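How to Paint a Room Dark Blue (and Love It)
Posted 10/27/18 in Walls & Color

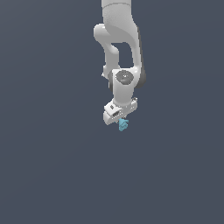 White against dark slate blue.

I have wanted a dark blue room since I was a kid, and this October I finally painted one. It's the small back bedroom of our house in Zutville, which used to be the color of old oatmeal. I can't stop walking in there! Dark paint has a reputation for being fussy, and parts of it are, but a patient beginner can do it over a weekend.

What you'll need
Wall paint, matte or eggshell
Gray-tinted primer
9-inch roller frame and good covers (I like the medium nap)
Angled brush for cutting in
Painter's tape
Spackle and a putty knife
Sanding sponge
Drop cloths
A bucket big enough to hold all your paint at once
Damp rags, more than you think

Picking the blue
Paint chips lie, especially the dark ones. A chip that looks like a lovely dusty slate in the store can go nearly black in a north-facing room, or weirdly purple under a lamp. Get sample pots of your favorites and brush them onto big pieces of poster board. Move the boards around for a few days and look at them at breakfast, in the late afternoon and with the lights on.

Mine is called Lisia, from Lundgren, a blue with lots of gray in it. Next to a brighter navy it looked almost dull on the board. On four walls it's gorgeous. If you're torn between two, try the grayer one. Color gets stronger when there's a whole room of it bouncing back at itself.

Prep the walls
Dark paint shows bumps, so this is where your time goes. Take everything off the walls, including outlet covers. Fill the nail holes, let the spackle dry, then sand until you can't feel the patch with your fingertips. Here's my favorite trick: turn off the ceiling light and hold a flashlight flat against the wall so the beam skims across it. Every lump you missed will throw a little shadow. Circle them in pencil and go back with the sponge.

Wipe the walls down with a damp rag, let them dry, and tape your trim. Press the edge of the tape down hard with the putty knife.

Prime in gray
Ask the store to tint your primer gray. Over white primer I would have needed another coat of blue, and blue is the expensive part. One coat of primer was plenty for me, apart from the patched spots, which got a second dab.

Don't panic at this stage. The room will look like a parking garage.

First coat
Pour all your cans into the bucket and stir them together. (Small differences between cans show up much more in dark colors.) For my room, with roughly 200 square feet of wall, one gallon did the first coat with some left over for the second.

Cut in along the ceiling and corners with the angled brush, one wall at a time, and roll that wall while the edges are still wet. Load the roller well, start a little way in from the edge, and spread the paint out in long strokes from ceiling to baseboard. Keep overlapping into the wet part. Once a section starts to dry, leave it alone! I went back to fix a tiny thin spot and made a shiny patch the size of a dinner plate.

It will look streaky and awful. Mine did. Go eat lunch.

Second coat
Wait at least four hours, longer if it's humid, and check your can for what the maker says. Then do the whole thing again. The streaks melt away and the color gets that deep, velvety look. This is the fun part, so put on some music.

Pull the tape while the last coat is still a bit soft, slowly, at an angle. If it starts to lift the paint, score the line with a utility knife.

Lights and finishing up
Switch your bulbs before you decide you hate the color. I had very cool bulbs in there and the walls looked flat. With 3,000 K bulbs they warmed right up.

White looks fantastic in front of this kind of blue. So do brass, pale wood and houseplants. Give the paint a couple of weeks before you scrub it or push furniture up against it, and save a jar of the leftover for touch-ups. Write the color name on the lid.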